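Hinrichs hand-held gripper pair: review after a spring of folding glasses

I've had a pair of the Hinrichs hand-held grippers on loan since April, and I've used them almost every working day, so I feel I can moan about them with some authority. We teach robot arms to do fiddly jobs with small household things, and the method behind it is simple enough: a person does the job with a gripper in each hand, the marker cubes on top tell the software where each hand is, and a policy gets trained on the lot. No arm needed until the very end. That's the bit that sold me!

My test was spectacles. I wanted something light, springy and easy to bend out of shape, and glasses are all three (ask anyone who has sat on theirs). The job was to pick them up, fold both arms in and put them back down on the table. I'd read the Stondetti write-up, which got decent results on mugs and boxes, and I was curious how the same recipe would cope with thin wire.
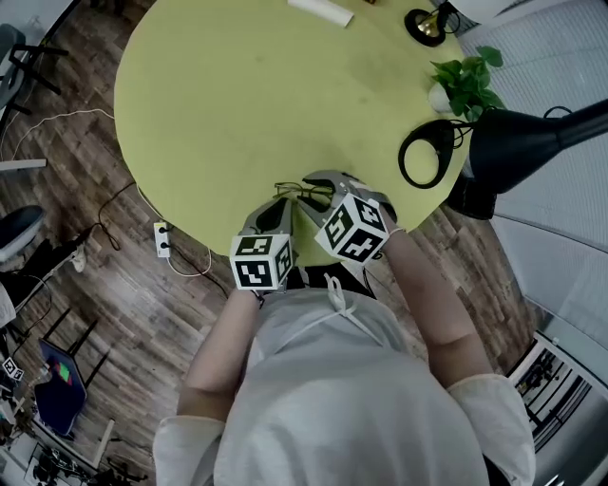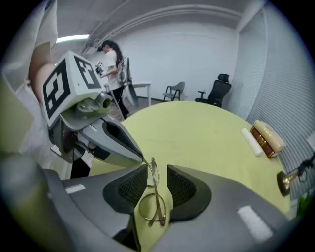

Comfort first. The handles are fine for an hour and then my thumbs start to grumble. The finger pads are lovely, with a mesh finish that holds a thin frame without much squeezing, and I've yet to scratch a lens. The cubes are the weak point for me. Turn your wrist too far inwards and tracking drops out, and you don't find out until you process the recording. I lost a whole morning that way, and I was quite cross about it.

Now the numbers. We recorded 883 demonstrations and kept 879 after checking, once I'd learned to mind my wrists (that first morning's lot went straight in the bin and isn't in the total). The trained policy then had 50 goes on the real arm at our Stoltidthorpe room. It was good at the picking up and noticeably worse at the second fold, where the first arm of the glasses tends to get in the way. I tried a quick comparison using only one gripper's view and it was hopeless, so don't be tempted to save money by buying a single unit.

The Grumuswood team trained on 4,000 demonstrations for a similar task, and theirs is smoother than mine. Whether that's the extra data or just tidier operators, I couldn't tell you – I'd like to see them run it with fewer.

Would I buy a pair? Yes, but I'd ask for softer handles and some sort of beep when a cube goes out of sight. The loan has been extended, so scissors are next.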